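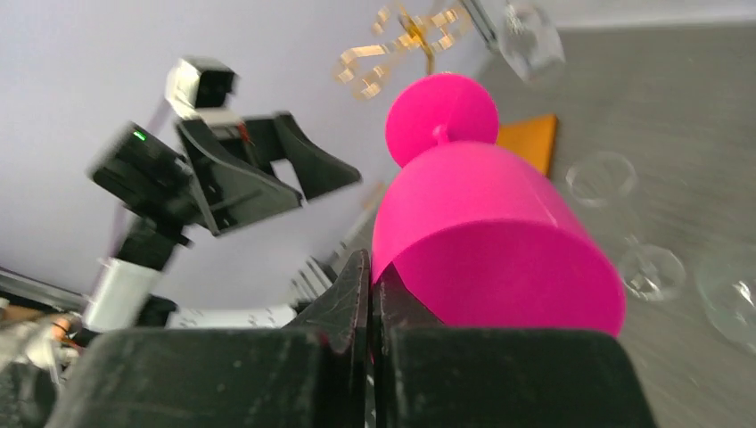
How much of the budget for a two-arm work cell should go to the arms themselves? Less than half, once you add the grippers, the cameras, the mounting and the hours it takes to keep everything running.

Home | Talks | Notes | Downloads | Contact

Buying a Two-Arm Cell on a Small Budget
Speaker notes, Skirnport session, Sunday morning

Last updated: November

Opening

Good morning. Wait for the door to close. Say who the talk is for: people who have a bench, a bit of money, and a manager who wants a number by the end of the month. If you already run a full line, you will know most of this.

I did the planning for the Hollgate cell. I have made one purchase plan that was bad and one that was fairly good. Today is mostly the second one, with the parts of the first that still bother me.

Slide 2 – Start with the task

Our first plan started with a catalog. We picked the arms and then went looking for work they could do. Do not do this. Write down the objects first. Cups, stemware, flat cards, whatever you need to handle. Put down the widest thing, the thinnest thing and the thing that breaks.

A stemmed cup is a good test piece for a buying decision. It has a wide part and a narrow part, so you find out fast if the gripper opens far enough. Clear glass is the other one. If your job includes clear glasses, ask the seller to show you their camera looking at clear glasses on your color of table. On a grey table you may get little more than rims and reflections. Ask before you sign.

Pause here. Somebody usually asks about suction. Answer: fine for flat things, price it as a second tool, and move on.

Slide 3 – The lines people forget

Read these slowly, people write them down.

Finger pads and spare fingers. They get scratched and the edges wear. On our first plan this line was zero. Budget for replacements from the first year.

One camera for each wrist. Two arms means two wrist cameras, two cables and two mounts. We had priced one.

Cable runs and rails. Loose wire near a moving arm will cost you a day sooner or later. Put money in for covers and clips, and for someone to fit them properly.

The table. A cheap table moves when the arms move. We spent 9 percent of the first budget fixing things that came from the table.

Props and test pieces. It sounds silly to put plastic cups in a capital request, but they have to come from somewhere. We asked for 200 dollars and it was the easiest line to get approved.

Slide 4 – One arm or two

The question I get most. Two arms do not cost twice as much as one, because the table, the computer and the wall space are shared. They cost more than twice as much in setup time, in our case. The arms have to know where the other one is. Each camera will sometimes have the other arm in its view, and your people need time to work with that.

If the job is pick up and put down, buy one arm and leave room on the rail for the second. If the job is hold with one and work with the other, buy both at once, from the same supplier, on the same order. We bought ours 9 months apart and the second one came with a different version of the controller.

Slide 5 – Quotes

We had quotes from Nomura and from Savlow. I will not show the totals. What I can say is that they were hard to compare. One had the grippers included and the other had them on page two as an option. One had training in the price. One had shipping and one did not.

What worked was sending both of them the same one-page sheet and asking them to fill it in. Arms, grippers, cameras, mounting, software, training, spares, shipping. Blank boxes count as a question, and you ask it in writing.

Also ask what is in the software price after the first year. We did not, the first time.

Slide 6 – What number to promise

Your manager will ask for a success rate. Ours asked for 95 percent before the request was even signed. We wrote it down and then spent a whole quarter arguing over what counted as a success. If a cup is picked up and set down crooked, does it count? Decide that before the order goes in, and write it next to the number.

Budget by stage if they let you. Stage one is the bench and one task. Stage two is released when stage one meets the number. We got the stage two money this way and I don't think we would have gotten it in one piece.

Slide 7 – Timing

Lead time on arms was the long one for us, then grippers. Order the table first so it is in and level when the boxes come. Book the electrician early. Keep a person free for the first two weeks after delivery, and put their hours in the plan as a cost.

Questions

If they are quiet, ask how many in the room have bought used. Used arms can be fine. Used grippers I would stay away from, unless you have seen them close on something.

The blank quote sheet is on the downloads page. Change the headings to suit your own shop.

14 shares | 3 comments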